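2019-10-02. Fault record, Valtau cell. The left arm halted 11 times during the restocking run, each time reporting a position error at the wrist. Brodie Tipoki attended and lowered the speed limit to 40 per cent – the halts continued.

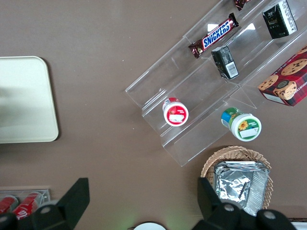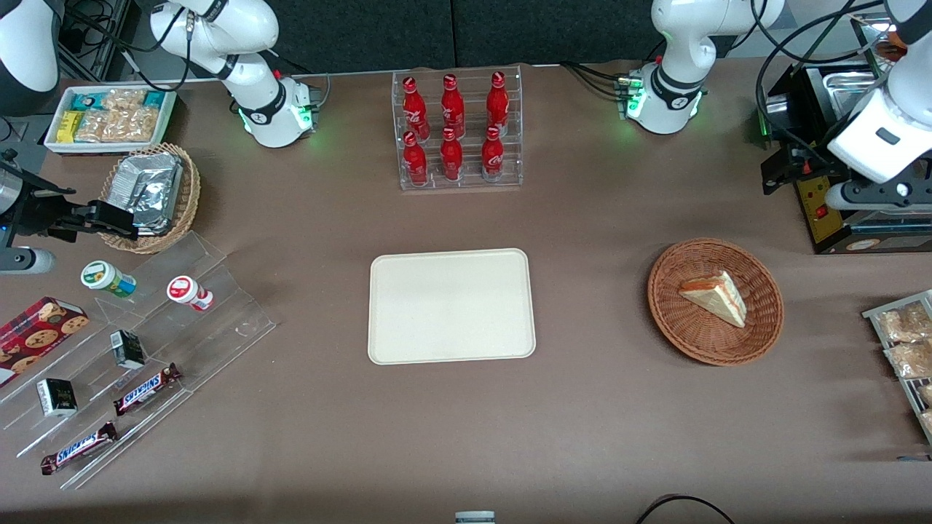 The table, with snacks and the clear stepped stand.

The emergency stop was then tested and answered correctly. Work was suspended after 59 minutes and the power to both arms isolated. A worn cable is suspected but has not been confirmed. Florwood has been asked to supply a replacement – no one is to restart the cell before it is fitted.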